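Wenn der Greifer nicht mehr loslässt 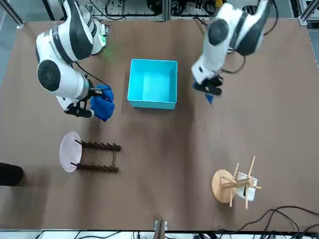 Lesezeit: 1 Minute

Freitag, kurz nach vier, bei Clunuso, und ich bekomme erst mal einen Kaffee und dann eine Beichte. »Der linke Arm hat uns im Oktober richtig Nerven gekostet«, sagt die Entwicklerin, die mich an den Tisch führt. Die Aufgabe klingt ja harmlos: blaue Tücher greifen, in die türkise Kiste fallen lassen, fertig. Nur ging der linke Greifer plötzlich nicht mehr auf!

»Die Software meldete: offen. Und der Stoff hing immer noch da.« Sie lacht, aber damals war ihr eher nicht danach. Der Arm fuhr nämlich weiter, mitsamt Tuch, und räumte einen Tassenständer ab. 12 Mal in einer Woche passierte das, bei 3,858 Durchläufen im Protokoll (so steht die Zahl da, mit Komma – die Software kann nur Englisch).

Schuld war ein Stecker von Voltside, der sich bei stark gebeugtem Arm lockerte. »Wir haben fünf Tage lang im Code gesucht«, sagt sie. »Fünf Tage!« Ihr Kollege wollte schon den ganzen Greifer an Toivonen zurückschicken.

Und wenn eine Hand dazwischen gewesen wäre? Da wird sie ernst. Seitdem stoppt alles, sobald Motorstrom und Meldung nicht zusammenpassen, und an den Tisch fasst man erst nach dem Not-Halt. Den Stecker sichert jetzt eine Klammer.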